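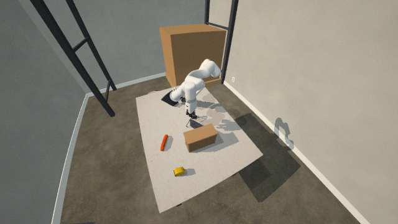
*A large white table in the middle of a small room.*

# Tips for a work table in a small room

These notes are about fitting a proper table into a box room, a back bedroom or the end of a garage, and keeping it usable once it is there. They apply to sewing, model making, potting, wallpapering, mending and most other jobs done at home.

## Before you buy or build

Measure the room at floor level and again at table height. Old rooms are rarely square. The back room in our house, built in 1959, is 27 mm narrower at the window end than at the door, and the first top we cut would not go in.

Mark the table out on the floor with masking tape and leave it there for a few days. Walk round it carrying a tray or a basket of washing. If you keep stepping on the tape, the table is too big or in the wrong place.

Allow 900 mm for any side where you will sit and push a chair back. You can manage with less on a side that you only reach across or squeeze past. A side that nobody needs to get behind can go closer to the wall, but leave room for the vacuum cleaner nozzle.

Check the route into the room as well. Measure the door, the turn at the top of the stairs and the height of any light fitting on the landing. A long top that will not go round a corner flat will often go round standing on end.

## Middle of the room or against the wall

Put the table in the middle if you cut fabric, paste paper, or work on anything that has to be reached from more than one side. Put it against the wall if you mostly sit in one place and want shelves above.

If the room has to do both, fit castors to two of the legs only, at one end. The table can then be lifted at the plain end and wheeled like a barrow. Four castors on a light table are a nuisance, even with brakes. My neighbour Rosaire Friesen had four on hers and took two off again after trying to saw on it.

A table in the middle of a room needs power from somewhere. Do not run an extension lead across the floor where you walk. Take it along the skirting to the nearest table leg, cross the gap at the side you use least, and cover it with a proper rubber cable cover. Fix the socket block to the underside of the top with two screws so that it does not hang by its flex.

## Height

For sitting work, the top should be at elbow height or a little under it when your shoulders are relaxed. For standing work, stand straight with your arms hanging and measure from the floor to your wrist. That is right for heavy work such as planing or kneading. Add a hand's width for lighter jobs.

To raise an ordinary table:

- Use wooden blocks with a shallow hole drilled in the top of each one for the leg to stand in.
- Cut all four blocks from the same length of timber.
- Glue a piece of felt or thin rubber under each block.
- Do not use bricks or books.

Bed risers sold in sets also work. The Jendura ones we have are ugly but have not cracked.

## Stopping a wobble

Find out first whether the table or the floor is at fault. Turn the table round end for end. If the same leg is still short, it is the table. If the wobble has moved to another leg, it is the floor.

For a floor that is out, screw-in adjustable feet are the best answer. Drill the leg up the centre, tap in the threaded insert and wind the foot in as far as it will go. Put the table in place, then wind out the one that is off the ground until it just touches.

For a table that is out, leave the three good legs alone and pack the short one. People who start by sawing the long legs generally end up with a coffee table.

A wobble from side to side, with all the feet on the ground, is a loose joint. Tighten any bolts a quarter turn each and go round twice. If the joint is glued and has failed, knock it apart fully, scrape off the old glue and start again. Running new glue into the crack over the old does not hold for long.

## Pale tops

A white or pale top makes a small room lighter, and dropped pins and small screws show up well on it. It also shows every mark. Some of these will shift more easily than others.

**Pencil.** A clean white rubber, then a damp cloth.

**Ballpoint.** A little methylated spirit on cotton wool. Dab and lift, and change the cotton wool often. Try it underneath first, as it will take the shine off some painted finishes.

**Tea and coffee rings.** Bicarbonate of soda mixed with water to a soft paste. Leave it on for ten minutes and wipe it off without scrubbing.

**Dried PVA.** Lay a warm wet cloth over it until it goes cloudy, then push it off with a plastic scraper or an old bank card.

**Candle wax.** Put a bag of ice on it, crack it off, and clean up what is left with washing-up liquid.

**Sticky tape residue.** Rub with a few drops of cooking oil, leave it for a while, then wash with hot soapy water. Repeat the washing or the next thing you put down will pick up the oil.

**Black scuffs.** A melamine sponge takes these off, but it works like very fine sandpaper. On a gloss surface it will leave a dull patch.

Keep bleach and cream cleaners off unless you know what the top is made of. For everyday cleaning a damp cloth with one drop of washing-up liquid is enough. Dry it afterwards with an old tea towel, especially along the edges, where water gets into the joins.

If the top has a slight texture, dirt will settle in it and a flat cloth will miss it. Use a soft nail brush in small circles, and blot up the dirty water as you go.

## Protecting the top

Keep one sheet of hardboard the size of your usual working area and put it down for anything messy. Ours stands behind the door when it is not wanted. When one side is ruined, use the other.

A self-healing cutting mat is worth the money if you use a knife more than once a month. Store it flat and keep it out of the sun. If it has curled, lay it on a flat floor in a warm room with a board on top and leave it until the next day. Never put an iron on it.

Lining paper is cheaper than any plastic sheet for gluing and painting. Buy a roll, hang it on a broom handle under one end of the table and pull it across as needed. Two bulldog clips at each end will hold it.

## Light

One light in the middle of the ceiling will put your own shadow on the work if you sit with your back to it. Hang it over the table or add a lamp. Right-handed people usually want the lamp on the left, and left-handed people on the right.

Choose bulbs marked daylight for matching thread or paint, and check again at the window before you commit to anything. Warm white bulbs are kinder for evening work.

If glare off a pale top bothers you, lower the lamp and turn it so that it shines across the work. A dark cloth or a sheet of grey card under small pieces will help too.

## Storage under and around it

Fit a shelf between the legs, a hand's width off the floor, and set it back far enough to leave room for your knees and feet. Keep heavy things on it. The weight steadies the table.

Shallow drawers are more useful than deep ones. Tanner Bélanger, who made our shelf, uses old baking trays as drawers. He screws two strips of angle under the table top and slides the tray in by its lip. A tray will take scissors, rules and tape without much rummaging.

Hang long things such as straight edges, metre rules and rolls of paper. A rule stood in a corner gets kicked.

Use a magnet on a string for pins, and a separate saucer for anything you have taken out of something and mean to put back. I use Caron jam jars for screws because the lids all fit each other, and write on the lid with a wax pencil.

## Noise and the floor below

If the room is upstairs, put an offcut of carpet under each leg, pile side down. It slides when you want to move the table and stops most of the thump from hammering. For a sewing machine, a folded towel is too soft and makes the machine walk. A thin cork or felt mat is better.

Put a cheap rug with a tight, flat weave where you stand. Pins sink into deep pile and are found later by bare feet. Stick it down at the corners with double-sided carpet tape.

## A weekly tidy

I do mine on Saturday, before the shop.

1. Take everything off the top and put it on the floor.
2. Wipe the top and dry it.
3. Sweep under the table with a magnet first and a brush second.
4. Put back only what belongs to the job in hand.
5. Empty the bin.

Anything left on the floor after that goes in a box marked with the month. If a box from December is still full at Easter, most of it can go.

Twice a year, check the bolts and castors and look at the extension lead along its whole length. Replace the lead if the outer cover has split or pulled out of the plug. Tape is not a repair.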